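Tabletop Robots, Hands On
October
By the Bench Notes editor

I've had the Lelovero two-arm table kit in my workroom for 16 weeks now, which is a lot longer than I usually keep anything on loan, and I've finally run out of excuses for not writing it up. So grab a coffee, because I have opinions (many of them about cables).

Quick version for the impatient: it's a very good kit for anybody who wants two arms working over one table on kitchen-type chores, the software is better than the manual, and you should budget a whole weekend for setup even though the box says an afternoon.

What you get is a pair of arms, a pair of parallel grippers, clamps for the back edge of a table, the control box, and a license for the Vuneteck recording software. There's no table and there are no props. You can add the Kodikara prop set, and I did, but you can also raid your own kitchen, and for half of what I wanted to do that worked just as well. I ended up with a mix of both.

Mounting first. Lelovero wants the bases on the back edge, and I fought that for a while because my bench sits against a wall and I was sure I'd be smacking paint off it. I tried the side mounts instead and went right back. With both arms coming from the back you get the whole front of the table to yourself for swapping things in and out between runs, and you really do want that when you're resetting the same little kitchen over and over. Do leave yourself some slack on the cables! My first routing was so tidy that the wrist ran out of cord halfway through a reach and the arm stopped itself with a sulky little beep. Loops are ugly, loops are fine.

Now the layout. The starter plan in the manual is four blocks and a bowl, and I was bored with it by lunchtime. What I use these days is a proper mess of household stuff on a big brown mat: a small toaster oven, a plate, a dish rack, a mug tree, a wicker tray of corn on the cob. Everything in there asks for something a bit different from the grippers, and that's the fun of it. A mug handle on a peg is a fussy little job. A plate lying flat is worse — it's so low that you need to come in with the fingers almost brushing the mat, and if your table height setting is off by even a hair you'll find out right away.

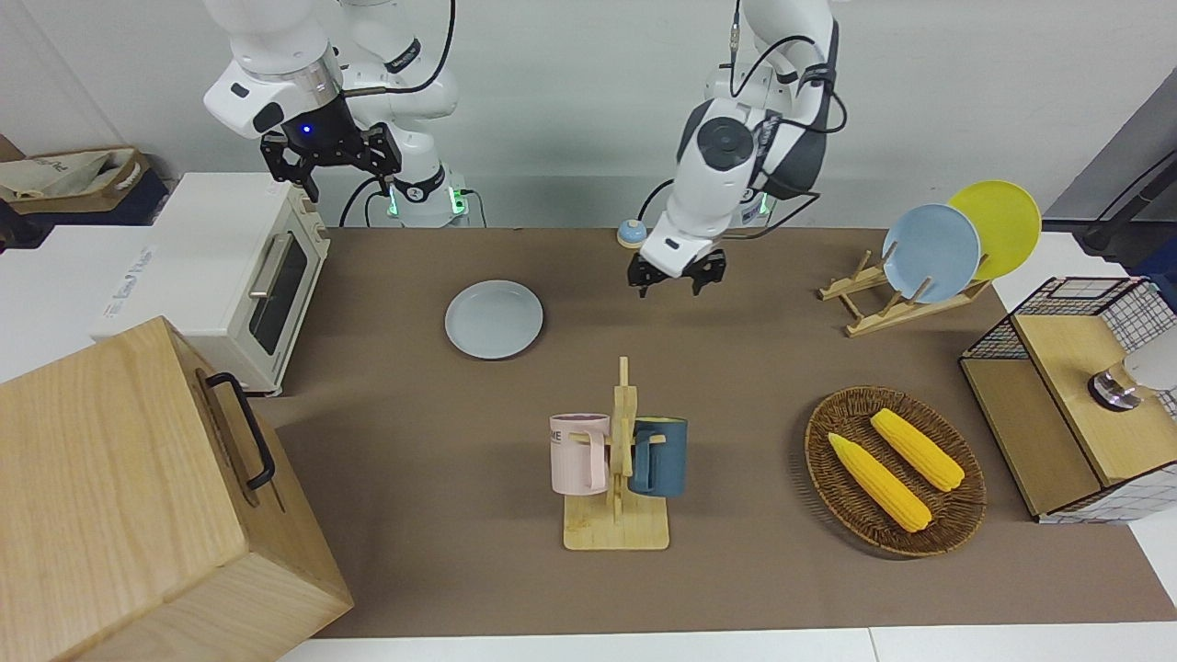
The grippers themselves are the plain two-finger kind, and I like them more than I thought I would. I came in wanting something softer and rounder, and I even ordered a set of Burudance pads to stick on the fingertips. They helped on mugs and made plates harder, so they live in a drawer now. The bare fingers are thin enough to get under a rim, and that turned out to matter more to me than grip strength. If you're mostly picking up fruit or sponges you might feel differently, and the pads do go on and off without tools, so it's not a big commitment either way.

Status lights! I know, I know, but I want to praise them. The light on the base is one you can check from across the room, and after the second time I'd started a run with one arm asleep, I got into the habit of looking before I touched anything. Small thing, makes my day better.

The Vuneteck software took me the longest to warm up to. You guide the arms through a chore, it records, you name the recording, you do it again. The naming screen is clumsy (it forgets the last name you typed, so I keep a text file open and paste) and the playback scrubber jumps if you drag it too fast. But the recording part has been rock solid for me. I did 100 runs of plate-to-rack over a stretch of evenings and lost exactly none of them, and I can't say that for the last system I had in here. It also lets you tag a run as bad while you're still holding the controls, and whoever came up with that has clearly spent time doing this for real.

Some gripes, in no special order. The clamps are made for a thick tabletop, and if yours is thin you'll want a scrap of board underneath to take up the gap. The fan in the control box is louder than the arms, so I put mine under the bench. The printed manual spends four pages on unpacking and half a page on calibration, when I'd have swapped those around. Use the calibration video on the Lelovero site and skip the half page completely.

And about the toaster oven, because people keep asking me: yes, an oven door is a good chore, no, you shouldn't start with it. Pulling a bar handle means the arm has to follow a curve while holding on, and my early tries were jerky and sad. Get comfortable with plates and mugs first. Keep the oven unplugged while you practice, too, and stick something grippy under its feet so it doesn't creep along the table with the door.

Would I buy it? I'm sending the loaner back and I've put in an order for my own, so there you go. If you only need one arm, Lelovero sells a single version, and it's a decent deal, but I'd miss the second one. Handing a mug from one side of the table to the other is still my favorite thing to show visitors.

The Kodikara props are sold separately, and I'd hold off until you've used up what's in your own cupboards. Next up on the bench is a longer go at the dish rack, with bowls this time if I can find any that fit the slats.

Filed under: Robot Arms, Kits & Bundles, Long-Term Reviews

Contact | Copyright Bench Notes, all rights reserved | Back to top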